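FOR IMMEDIATE RELEASE
Ullness, 25 Sep 2023

Hivdale Puts Open-Frame Gripper Fingers Through a Long Summer of Glass and Bubble Wrap

Anyone who has ever packed a kitchen for a move knows that glass is the part you save for last, and we at Hivdale feel just the same way about it! So it is with real pleasure (and a little relief) that we share the first results of our side-by-side trial of gripper fingers for packing glass bottles, run at our Ullness workshop together with our good friends at Mekonnen.

The trial compared 3 finger designs over 3,000 picks apiece, using two-arm stations where one arm steadies the bottle while the other tends to the wrapping. Every design had the same arms, the same controller and the same mix of filled bottles, long necks and round shoulders included. The open triangular finger came out ahead, with 7 dropped bottles in its 3,000 picks, and it was the one our operators kept asking to go back to. 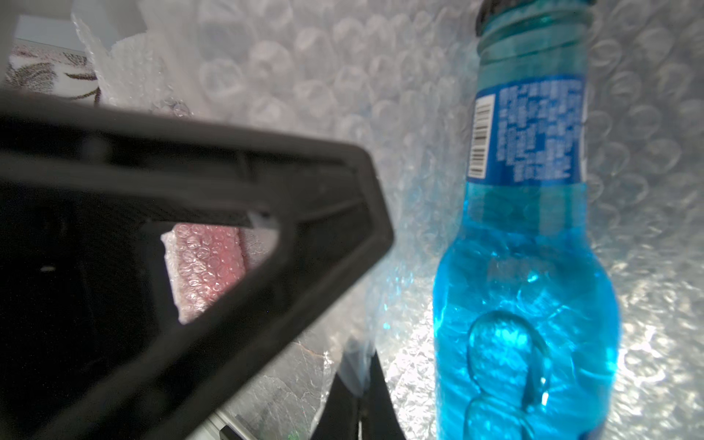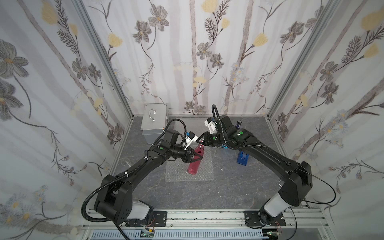 Glass bottles and bubble wrap at the two-arm station, with the open triangular fingers fitted.

Hivdale News, Issue 7

"We went in thinking the stiffer finger would win, and I was quite sure of it, I'm sorry to say," said Marina Zacharopoulos, who leads gripper testing at Hivdale. "But a bottle neck is a slippery, narrow thing, and a finger that gives a little will settle around it where a stiff one wants to push it away. We also learned a great deal about where to put the cameras. Up close, the wrist view told us most about the grip, and the fixed view was the one we went to when we wanted to see what both arms were up to."

The winning fingers will be offered as an add-on for the Tendoretti two-arm station starting in October, and customers who already have a station can fit them with the screws they have on hand. Mekonnen will carry on with a second round of trials on jars and stemware, and we would dearly love to hear from packers with awkward glass of their own to send us.

Press contact: Marina Zacharopoulos, Hivdale, Ullness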